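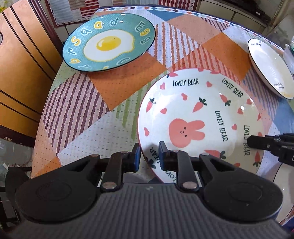
The Weditz Breakfast Set is tableware for people who like a little reading matter with their toast. There are three pieces, and we made no effort to get them to match. The bowl has a pink rabbit on it, a few carrots and hearts, and the words LOVELY BEAR several times over. Our spelling has been checked and it is fine — the rabbit has simply never been consulted. It's the deepest piece in the set and the one most customers order twice.

The egg plate is teal with a dark blue rim and letters running around the edge. They are not in alphabetical order, so please don't use it to settle arguments with a four-year-old. The fried egg in the middle stays sunny side up whatever you put on top of it. 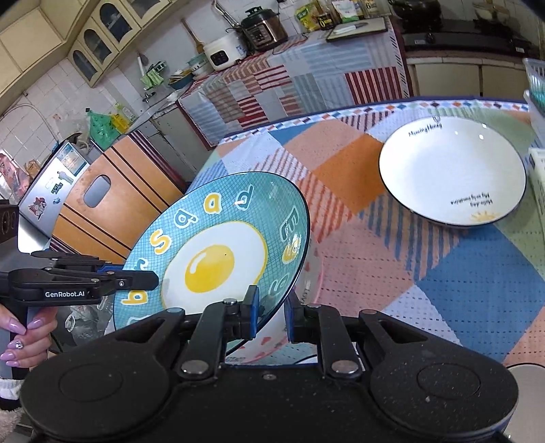

The third plate is white with a dark rim and says Morning Honey at one end and Hello day My only sunshine at the other. Turn it around and it greets the person across the table, which saves you from having to speak before coffee.

Details

Capacity of bowl: 600 ml
Weight of egg plate: 400 g
Dishwasher: yes, top or bottom rack
Microwave: yes
Sold as: set of three, or singly

Orders leave our Ridedgate store within 15 days. The last batch was 2000 sets and the next one is due in March. If a piece arrives in more pieces than you paid for, send us a photo and we'll replace it.

Also in this range: Eveo mugs, Wan soup spoons (plain, no opinions printed on them).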